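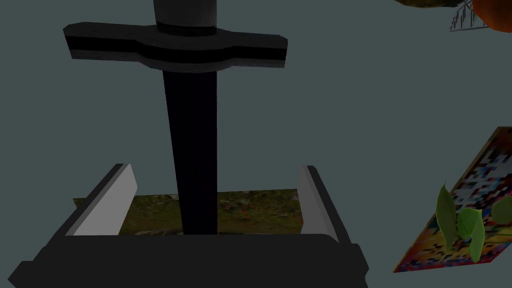

*A dark sword-like object over grassy ground, in a computer-rendered scene.*

Borndale striker Radu Lungu says his side can win the league this season and reach the cup final as well, a bold claim from a man whose team sits fifth and has scored 2 goals in its past four games.

"Why not us?" Lungu said after training. "We have the players. We have the belief. I wake up thinking about lifting that trophy."

The belief may be there. The goals are harder to find. Lungu has gone 1,114 minutes without scoring from open play, and his only strike since February was a penalty that the goalkeeper got both hands to.

Head coach Refilwe Naidoo backed her forward, up to a point. "Radu talks like that every week," she said. "I would like him to talk like that with the ball in the net."

Borndale travels to Heltum next, where it has not won in six visits. Captain Anoma Debnath is expected to miss the trip with a calf strain the club calls minor. It used the same word for defender Sun-ja Yeom's knee, and she was out for nine weeks.

The club says up to 200 supporters will make the journey. Ticket sales have been slow, though, and a plan to lay on free buses was dropped without much explanation.

Heltum coach Maiara Mendonça sounded unworried. "Everybody wins the league in the spring – in interviews," she said.

Borndale is nine points off the top with seven games to play. Kickoff is at 7:30 p.m.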